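Cliltier wood polish, 400 ml bottle
Reviewed September 2021

I bought this polish for the doors of my old kitchen cabinets, which were dull and a little sticky near the handles. The shop Nikmont sells it by mail, and the bottle came well packed.

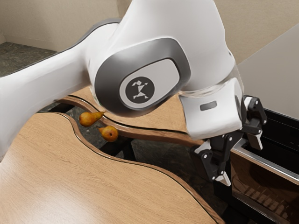 The instructions are short, maybe too short. You put a little on a soft cloth, rub along the grain and wait until it is dry. I used too much on the first door and had to wipe it twice. The smell is strong for one evening, so open a window. If you want to know which finish I like, it is smooth and clean like the rounded white casing of the arm here, without lines from the cloth. My doors came close to this, but not in the corners.

On dark wood the result is better than on light wood. My pine shelf looks almost the same as before.

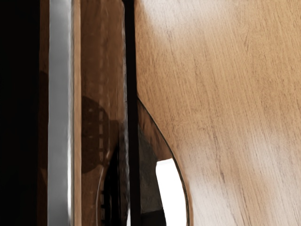

Glossy reddish-brown panel next to a strip of light wood.

I also tried the Trudulholm wax. It is easier to spread, but shows every finger. I will buy Cliltier again for the doors only. Four stars.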